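Folding on the floor, and other things I learned from my aunt's shirts

In September I finished the sorting of the clothes. I write "finished" but there are still two bags in the corridor, and one of them I am afraid to open, because I think it is only socks. Some of you asked me in the comments how I do it in such a small apartment, so I try to write it down in order. I am not a professional of laundry. I am only a person who has inherited many shirts.

Where the shirts come from

My aunt Ilse Frerichs kept everything. Her husband worked in an office and then in another office, and for every office there were shirts, and for the weekend there were the old shirts of the office. When she moved to the smaller place near Prolalberg, my cousin Bastian Meinecke drove the boxes to me, and he did not ask very much before. The oldest piece has a paper pinned inside the collar with the year 1941. I do not wear it. I keep it in a pillowcase, and I look at it maybe once in a year.

The rest is normal clothing, mostly gray, mostly cotton, some flannel. My aunt believed that gray does not show anything. This is true for dust and it is not true for oil.

I counted the pieces one time, for the insurance, and there were 69. Since then I have given away many of them, and Jeanine Michiels from the second floor took the ones with the good collars for her son, who is now suddenly taller than she is.

Why the floor

I have a table, but it is a round table, and a shirt is not round. The sleeves fall down on both sides and pull the rest with them. For some years I folded on the bed, and the bed is too soft, so you press a fold and it comes back. My neighbor Detleff (he writes it Detleff in messages but his door says Detlef Teuber, so I never know) told me that his mother folded everything on the floor, with her knees on a cushion. I tried it and I did not go back to the table.

You need a hard floor which you have swept. It does not have to be a beautiful one. Old stains which are dry for years do nothing to the clothes, but fresh ones you must wipe, and then wait. If you are not sure, put a sheet under. I learned this with a white pillowcase and I do not want to speak about it.

The shirt with buttons

First I close the buttons, but not all. The top one, one in the middle, and the last one. If you close none of them, the front opens when you turn the shirt and you have two fronts going in two directions. If you close all of them, you are a more patient person than me.

Then the shirt goes flat with the front down. I pull at the hem with one hand and hold the shoulder with the other one, and then I stroke from the middle to the outside. Do not stroke from one side to the other side, the fold only walks in front of your hand and waits for you at the seam.

The sleeves go to the back, one over the other. Then the sides, a third from the left and a third from the right. Then from the bottom up, two times. My aunt did it three times, because her drawers were from Dreßler and they were very narrow. Mine are wider, so two times is enough.

The soft things

With felted or fuzzy cloth everything is different. You can't press it, and it sticks to the shirt that is under it, so when you lift one you lift the half of the other. I take it at two places far from each other, lift it up until it hangs by itself, and let the weight do the first straightening. Then I put it down slowly, beginning with the lower edge. For this a second pair of hands is good.

A gray shirt can stay flat on the floor while the next piece is in the air over it, and it will be wrinkled again after, this is normal. I do the stroking only when nothing more is coming on top.
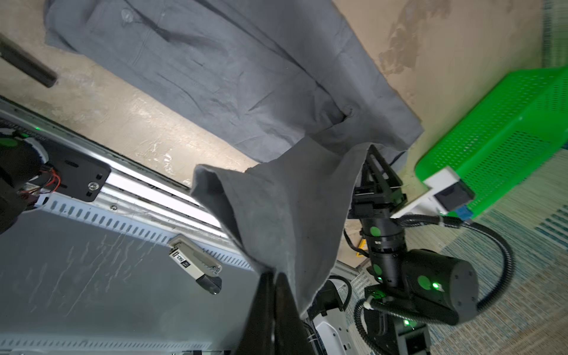
The basket and the mat

My green basket is plastic with many small holes in rows, and I like it more than the woven one I had before, which pulled threads out of everything. I keep it on the mat and not directly on the floor. The mat has teal and white and some tan in it, and it hides the lint very well — maybe too well, I should shake it more often.

Rafail Ververidis wrote to me that he has a folding basket from Jostska and that it closed on his fingers. I can't say anything about it, I have never had one. I did buy the drawer dividers from Dikico, and they are fine if you cut them a bit shorter. Mine were 40 centimeters and the drawer was a little less.

What I keep and what goes

My rule is simple and I break it every time. If I did not wear a piece in two winters, it goes into the bag. But then there is a shirt my uncle wore in the summer of 2000, on the only holiday when all of us were together, and the elbow is almost through, and of course it is again in the drawer. On the bottom, so I do not have to discuss it with myself each morning.

For the buttons of the shirts which are really finished, I have a jar. Cut them off before you make cleaning rags. Later you will search for exactly this small round gray one.

The next time I will write about the socks, if I open the bag.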